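### 3.2 Crew sample and race records

We collected results from 247 races entered by student rowing clubs on the Tamura course and the shorter Irnbridge course. Only eights and fours were kept. Single sculls were left out, as few clubs entered them in more than one season. Each crew list was matched to its finishing time by hand, and entries with a substitute named after the draw were marked but not removed.

Training logs came from 89 rowers at two clubs, Akdale and Lasusano. Rowers wrote down the length of each outing, the seat they rowed in, and how hard the session felt on a ten-point scale. Land training was logged separately. Tazi and Zariņš (2016) found that novice crews tend to overstate effort in the first weeks of a season, so we dropped entries made before a rower's fifth outing.

Race distance was 1,000 meters at Tamura and 600 meters at Irnbridge. To compare the two, we used average speed over the full course. No correction was made for stream, which is slight at both sites in March. Wind was taken from the race-day notes kept by the umpires, and races with no wind entry were coded as missing.

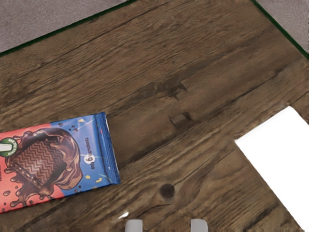

**Figure 2.** Simulated tabletop with a wood-plank surface and dark green edge strips.

Changes in seating order were counted between one race and the next. A crew that kept the same eight rowers but moved two of them was scored as two changes. Swaps of coxswain were scored on their own, following Kwok and Kikuchi (2014). Samonte coded all of the crew lists and Kikuchi coded a second set without seeing the first. Where they differed, the printed race program was used.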